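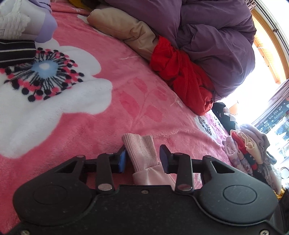 A pink sock in the jaws of the hand-held gripper, with folded clothes waiting near the edge of the bed.

Field Notes | Data Collection
May 5, 2025
By Aoi Tamura

The laundry set has passed 432 recorded examples, and we are thrilled with how it's shaping up! For anyone new to the Plilumum project, we're teaching a model to pick up, fold and stack clothes by showing it people doing the job with grippers in their own homes in Rekville, on real beds and in real daylight.

Socks have become my favorite part (I did not expect to write that sentence). They're small and floppy, they fold over on themselves, and a pale pink one on a pink fleece blanket is just the kind of thing we want more of - the model has to find the edge of one soft pink thing lying on another. Each of our 12 collectors now does socks first, then shirts, then anything with a print on it.

A few changes this month. Please record four tries per item before moving on, and keep the fumbles! A dropped sock followed by a good second grab is a lovely example to learn from. Mrema has put the new upload sheet in the shared folder, and Ukar will start the next training run once the three remaining homes have sent in their sets. Towels are up next.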